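flasska-recipes
Household recipe text collection, README 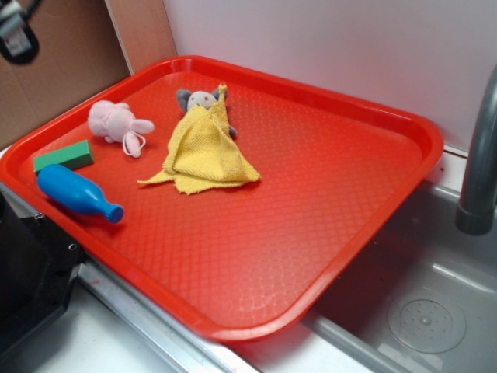 I started typing up my family's recipe cards because the ink was fading, and then Vega Pacheco handed me her aunt's whole box and it sort of grew from there! There are 1200 recipes in here now, one plain text file each, mostly from home cooks in and near Plalletton. You'll see the word "tray" all over the place, and it can mean anything from a baking sheet to a red plastic one with a raised rim, like mine by the sink, so I added a field called vessel to keep them apart. If the card didn't say, vessel is blank. I didn't guess.

What's in each file

title: as written on the card, spelling and all
source: which box it came from (flasska, gelach or yusuf)
vessel: see the note up top
yield: whatever the cook put, so "a good many" is a real value
steps: one per line

The gelach box is the messy one. It has 30 cards with no title, and I named those after the first ingredient, so yes, there are a lot of files called flour. Please don't rename them — my index script looks for those names and it sulks.

Known problems

Oven settings are a mix of numbers and words like "slow" and "brisk". I left them alone. Fractions got mangled in 19 of the yusuf files when I moved computers (1/2 turned into 12, which makes for a very salty soup), and I'm fixing them by hand from the cards. Check the file fixed.txt before you cook anything from that box.

Using it

Cook from it, print it, count the cinnamon, whatever you like. If you publish something, a link back would be lovely. Corrections are welcome too, but send me the card number with them.

Last updated 10/5/18. The next batch goes up in November, mostly pickles.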